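## 3. Running your first practice task

This is the fun part! Skarkel comes with a full simulator, so your two arms can get plenty of practice before you power up the real ones. Start with **Shoe Cabinet**, the task Korkor Amissah built for new owners. It makes both arms work together right away.
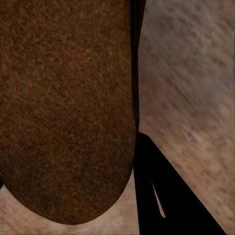
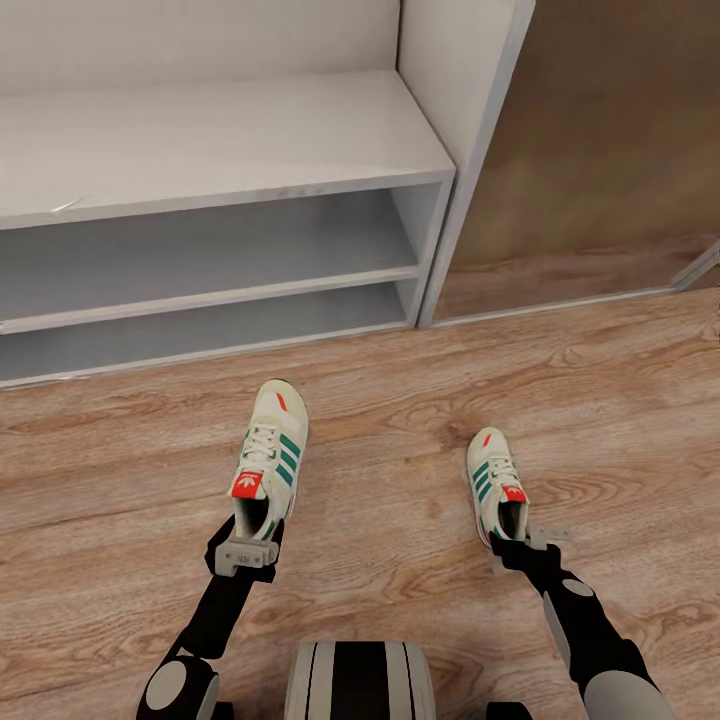 1. Open the **Tasks** menu and pick **Shoe Cabinet**.
2. Set the speed to 30 percent. You can go faster later (and you'll want to).
3. Press **Home** and wait until both arms stop moving.
4. Open the view panel. Switch between the wide view and the close view with the **V** key.
5. Press **Start**, then guide each gripper with its own hand controller.
6. Close the grip slowly on each heel. Squeeze until the grip bar turns green, then let up.
7. Lift both arms together, move toward the shelf, and set the pair down.

**Note:** The close view shows very little of the room. Use it for the last bit of the grip and steer with the wide one.

**Note:** If a shoe slips, press **R** to reset. Your settings stay put.

**Caution:** Unplug the real arms before you practice. The hand controllers drive both, and error 808 means a live arm is still connected.

Try 6 clean runs before moving on to Section 4. The second arm clicks faster than you'd expect, and it feels great when it does!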